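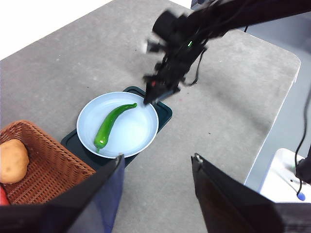 A plate on a green tray, on a grey table.

The customs officer arrives before the agreed time and asks for tea. She has worked at the port of Guleck since leaving school, first in the freight office and then on the search teams, and she now runs the Wednesday shift in the car hall. She agreed to talk on condition that she was not named. Her employer knows about the interview and asked only that the layout of the sheds be left out.

Most of what she deals with is cigarettes. People expect drugs or guns when she tells them what she does for a living, and she has found both, but tobacco takes up most of her week.

"It's the bread and butter," she says. "You get somebody coming off the ferry with a van, and he's told you he's been to see his sister. Then you open the back and there's a false floor. He didn't fit that himself. Somebody did it for him in a garage and charged him for it."

In August her team stopped a lorry carrying garden furniture for a firm trading as Dutex. The papers said flat-packed benches and the first two rows of pallets were benches. Behind them were 3,156 cartons of cigarettes, wrapped in the same brown card and carrying the same labels. The driver said he had watched the lorry being loaded and seen nothing odd. He was released after questioning. The case against two other men has not yet come to court and she will not discuss them.

She will discuss the pallets. "The weight was wrong. Benches are heavy and cartons are light, so they'd put paving slabs at the bottom to bring it up. But they'd put them all at one end. When the lorry came down the ramp it was sitting low at the back, and my colleague on the ramp said to pull it in. That was all it was. There wasn't a tip-off."

There often is a tip-off, she says, though fewer than the public thinks. Some come from other ports, some from rival smugglers, and a good many from former wives and husbands. She treats the last group with care. One man was reported every month for most of a year by someone who knew his number plate and his sailing times, and he was searched every time. He never had more than his allowance.

"We had to stop in the end. It wasn't fair on him. He was very patient about it, I must say."

The port handles two ferries a day in winter and more in summer. The bigger boat comes from Zovov, a crossing of 8 hours, and most of the trouble comes with it. Prices on the other side are less than half what a British shop would charge, and there is a row of kiosks within sight of the terminal gates selling tobacco by the case. Buying it is legal. Bringing it in for sale without paying the duty is not, and the argument in the search hall is nearly always over which of those two things a traveller has done.

"They all smoke 40 a day," she says. "Everybody who comes through smokes 40 a day when you ask them. I had a lad who said that and then I asked him for a light, and he hadn't got one. No lighter, no matches, nothing in the ashtray. I asked him which brand he liked and he had to look at the box."

Questions of this sort sound like tricks, but she says they are set out in the training and any officer would ask them. How often do you travel? Who paid for the ticket? What do you do for work, and how long are you off for? The answers are written down as they are given. If the goods are seized, the traveller gets a copy of the notice and can challenge it, and she has been to court more than once to explain her own handwriting.

Her father thought she was mad to take the job. He had worked on the fishing boats, and in his day, she says, a bottle or two coming ashore was seen as part of the wage. Half the street would have had something under the stairs. She grew up three roads from the harbour and still lives there, and has stopped people she was at school with.

"I don't do the search myself if I know them. I step back and somebody else does it. But they see me standing there. One of them doesn't speak to me now and her mum doesn't either. I can live with that. The mum was never very friendly."

She is more bothered by the ones who are paid to carry. The people who organise the runs rarely travel. They look for drivers with debts, or students, or pensioners who would like a weekend away with the ticket paid for. The carrier gets a small sum at the end, and if the goods are seized the organiser may claim the carrier owes him the value of the load. She has had people in tears in the interview room who were not afraid of her at all.

"There was a couple, retired, with a caravan. Lovely manners. They'd been told it was all above board and that the paperwork would be sorted out for them. They'd packed it under the beds and put their own blankets on top. She kept apologising to me for the state of the caravan."

The caravan was seized along with the tobacco. They applied to have it returned and were refused the first time. She does not know what happened after that, and says that is usual. Once a file goes upstairs, the officers on the floor seldom hear how it ended unless they are wanted as witnesses.

On technology she is neither for nor against. The port has a scanner big enough to take a lorry, and it was out of use for much of the spring while a part was on order. There are dogs, which come from a shared unit further down the coast and are not always there on the day they are needed. The booking system flags short-notice crossings paid for in cash. She finds it useful but says it flags a lot of perfectly ordinary people who happen to have had a family funeral.

"You need the scanner for lorries. You can't unload every lorry, you'd have a queue back to the roundabout. But for cars I'd take a good torch and somebody who's owned a few bad cars. If you've ever had to take a door panel off to get at a window, you know what it ought to look like when it goes back on."

Among the hiding places she has come across are spare wheels, roof linings, a chest freezer full of bread and the inside of a church organ that was being moved for repair. The organ was on a trailer and the man towing it knew nothing, or said so. The cigarettes had been pushed down the larger pipes. It took two officers most of a night to get them out without damaging anything, and the repair firm later wrote to say one of the pipes was dented. She maintains it was dented when it arrived.

Not everything is tobacco. There was a season when it was puppies, which she hated, and another when it was eels. Cash comes through as well, going the other way. Outbound checks are less frequent, and she would like to see more of them. In her view the money leaving is worth more to an investigation than the goods arriving, but there are not enough officers to staff both halls.

Staffing comes up several times. Her shift is two officers short and has been for a while. A training post was advertised through Lyons, the recruitment agency in the town, and drew plenty of applications, but several people dropped out when they saw the rota. Nights are the hard part. The late boat is due in at ten past four in the morning, and if the weather is bad it can be six before the ramp goes down, with the whole team standing about in the cold.

"I wouldn't put anyone off," she says. "It's steady, and you meet all sorts. But you have to be able to talk to people. Some of the new ones come in and they want to be on the telly. They're stern with everybody. You don't get anything from people like that. You ask them if they had a nice crossing and let them talk."

She is asked whether it makes any difference. The August seizure was the largest at Guleck this year, and within days the same brand was on sale again from the same flats in town. She says she does not know how you would measure it. Shopkeepers tell her it helps, and the duty on one lorry load would pay for a few of the posts they can't fill.

"Somebody's got to be there when the ramp comes down. If we weren't, they wouldn't even bother with the benches."

She has four years left before she can take her pension and has not decided whether to go then. Her husband would like to travel. They have been across on the ferry together only once, for a long weekend, and she was stopped on the way back by an officer on another shift who had only just started and did not know who she was. She let him get on with it. He went through both bags and the boot, checked the spare wheel and wished them a safe journey home.

"He did it properly," she says. "I told his boss so on the Monday."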